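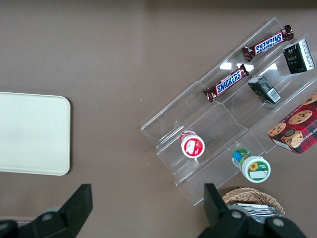 Abb. 2: Gestuftes Display aus transparentem Kunststoff mit zwei Schokoriegeln, links ein leeres cremefarbenes Tablett.

3.2 Warenträger für Einzelportionen

Für die Selbstbedienung im Pausenraum wurden zwei Arten von Warenträgern verglichen: ein gestuftes Display und ein runder Korb. Beide Formen sind in kleinen Verkaufsstellen verbreitet, werden in der Literatur zur Warenpräsentation aber meist getrennt behandelt. Im Stufendisplay (Abb. 2) liegen die Riegel parallel in benachbarten Rinnen. Die Lage der Ware ist damit weitgehend vorgegeben. Nachteilig sind die Reflexe auf dem Kunststoff, die je nach Blickwinkel zwischen den Packungen auftreten. Cisneros und Rutar bezeichnen diesen Effekt als Störglanz und empfehlen mattierte Stege.

Der Korb gibt keine Ausrichtung vor. Weiche oder unregelmäßig geformte Ware wie das verpackte Sandwichdreieck in Abb. 3 kommt schräg auf dem Geflecht zu liegen, und die Schnittfläche mit der Füllung bleibt nur bei seitlicher Lage sichtbar.

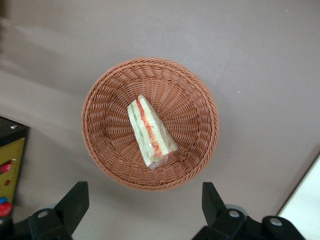
Abb. 3: Runder geflochtener Korb mit Sandwich in Klarsichtfolie, Aufsicht.

In der Erhebung am Standort Flanley wurden 1.653 Entnahmen an 29 Öffnungstagen erfasst. Nicht berücksichtigt sind Artikel, die nach der Entnahme zurückgelegt wurden. Die Auswertung nach Warenträgern folgt in Abschnitt 3.3.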